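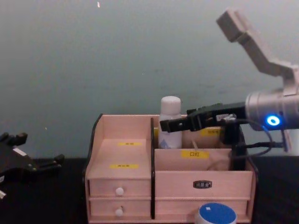

Figure 4. Two-arm set-up with the desktop organiser, recorded from chest height.

Search this journal Go

3.2 Gathering the examples

Each example in the Tully set records one tidying task carried out by two arms at a desktop organiser. Several compartments carry yellow labels, one of which reads 口红 (lipstick). Operators completed 923 runs, of which 131 were set aside for testing.

Comments (2)

Botond Mészáros: Were the labels moved between runs?

Andor Medve: No, they stayed fixed throughout.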